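Plirkier erweitert Lernverfahren für Griff-in-die-Kiste-Anwendungen

Flurkov. Die Plirkier GmbH hat ihr Softwarepaket Greltgate um ein Modul zur Handführung und Fernsteuerung ergänzt. Bediener zeigen dem Roboterarm das Greifen länglicher Blöcke aus einem Metallbehälter; Gelenkwinkel und Greiferzustand werden während der Vorführung aufgezeichnet. Für ein neues Werkstück genügen laut Hersteller 38 Vorführungen.

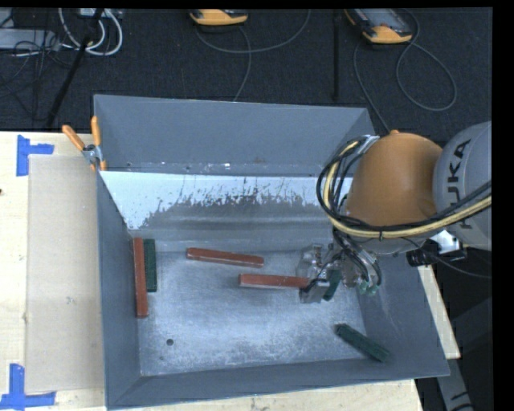 Die Aufzeichnungen entstehen wahlweise am Arm selbst oder über eine Eingabestation mit Kraftrückmeldung. Im Versuchsbetrieb wertete Plirkier 955 Greifvorgänge aus. Die mittlere Einrichtzeit sank dabei von 16 auf 13 Stunden. Wandnahe Lagen erfordern weiterhin zusätzliche Vorführungen.

Das Modul ist ab Dezember über den Vertriebspartner Holloway erhältlich.

Pressekontakt: Plirkier GmbH, Flurkov | © Plirkier GmbH | Nach oben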